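The arm that let go

8th May

I have promised to write about the fault, and now I have put it off long enough. My English is slower than my hands, so please be patient with me.

For those who are new to this blog, I work for a small company called Gollico in Wuststead. We are teaching robot arms to do simple jobs in a bathroom, such as taking hold of a handle or a rail and moving it where it should go. It is meant one day for people who cannot bend or reach well. My part is the grippers, and I also keep the fault book, which is a paper book with a blue cover. My colleagues laugh at it but they all write in it.

The fault was number 36 in the book. The arm was carrying a metal loop near the shower when the gripper opened by itself. The loop fell, hit the lip of the shower base and jumped out on the floor. It did not hit anyone. I was standing two steps away with my tea, and I remember mostly the noise, because metal in a bathroom is very loud. 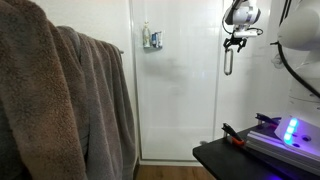
My first idea was the cable. With an arm it is always the cable, my old teacher used to say, and when it is not the cable it is the plug of the cable. So I spent the whole morning bending it slowly by hand while Zdeňka Michalík watched the signal on her laptop. The signal was perfect. I bent it again after lunch, a little less kindly, and it was still perfect.

Then we asked the log. The controller software, which we call Rurnon, writes a line for every small thing it does, and we had 2740 lines from before the fall. Zdeňka read them all. I read them too but I was tired and I missed what she found. The gripper had received an open command, a real one, and it came from our own program.

The reason is a bit embarrassing. We have a rule that if the gripper feels no force for some time, it should open and try the grip again. The rule was written for the start of a task, when the object is still standing and the fingers go to find it. In that situation it is quite safe to open and have a second try.
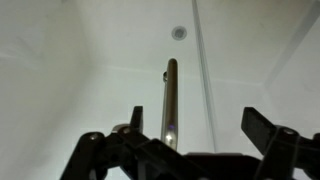

But no one had told the program that the rule must stop once the object is in the air. The force reading had dropped to zero for a short moment, around 1000 milliseconds, and the rule did exactly what we had asked of it. I have looked in the book and I wrote the rule myself, last June, with my initials beside it.

Why the reading dropped, I am still not sure. Zdeňka thinks the loop turned a little between the fingers and was resting on an edge. Mr. Brunner, our supervisor, thinks the sensor was not set to zero properly that morning. Both are possible, and I did not write down whether I had set it – a second mistake, smaller, but it annoys me more. 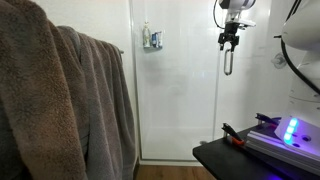 What we changed

The gripper may now open by itself only while the arm is low and not moving. In every other case it holds on, the arm stops, and a person must come and decide. This makes the work slower. Yesterday it stopped 2 times for no good reason that I could find, and each time I had to walk over, look, and press the button.

We also put tape on the floor. Nobody stands inside the tape when the arm is carrying something, with tea or without. Before this we had only a habit of keeping away, and I was the one who broke it.

The sensor is now set to zero every morning and there is a column for it in the book. I would still like to know what made the reading drop, so next week I will try to turn the loop on purpose, with a folded blanket underneath. If some of you have seen a similar thing with a two-finger gripper, please write to me in the comments. I answer slowly, but I do answer.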